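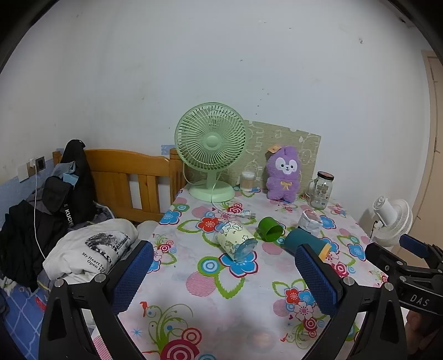

How does a robot learn to pick up a cup? One way is for a person to show it. At Likbridge, people teach robots by doing ordinary jobs with a tool called a hand-held gripper. The gripper has two fingers that open and close, much like the fingers of a robot.

The person holds the gripper and uses it to do a task, such as standing a fallen cup upright. A small camera on the tool records what the fingers do. A computer then studies the recording. Each complete try is called a demonstration.
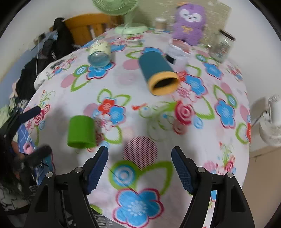 One demonstration is not enough. Cups can be tall or short, and they can stand up or lie on their sides. For a single task, the Likbridge team may collect almost 2000 demonstrations. Some tasks need 2 grippers, one for each hand.

There is also a second way to teach. In remote control, a person moves a set of handles and a real robot copies each movement – even from another room. "Go slowly and finish what you start," Nattawut Sriwong tells new teachers at Likbridge. "The robot will learn your mistakes, too."

Words to know
Gripper: the part of a robot that holds things.
Demonstration: one example of a task, shown from start to finish.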